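Continuo a escrever cartas à mão, e já lá vão 163 desde que me mudei para Eltcombe. Gosto da demora, de riscar uma palavra e ficar a olhar pela janela até chegar outra melhor (às vezes chega só na hora do chá!).

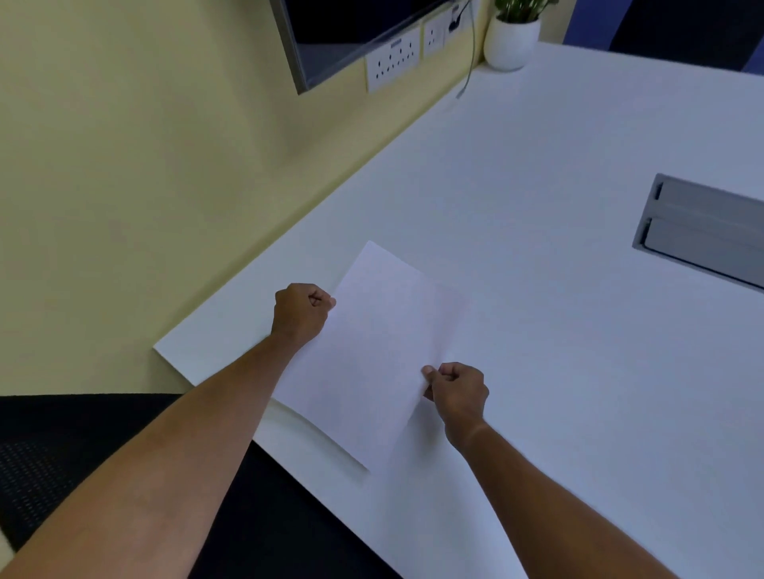 Sinan Sönmez respondeu-me que a demora é um luxo e que uma mensagem curta, enviada a tempo, também consola. Tem a sua razão, e eu próprio já deixei um amigo nove dias à espera de duas linhas. Mas essas duas linhas ele guardou-as numa gaveta, e ainda as relê em fevereiro, quando faz anos. 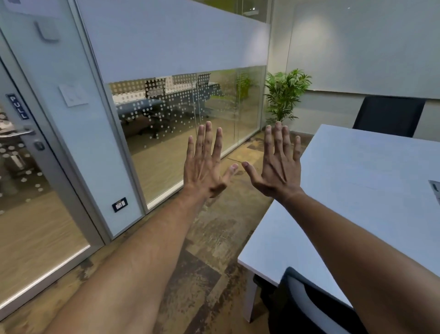
Duas mãos abertas, numa pequena sala de reuniões.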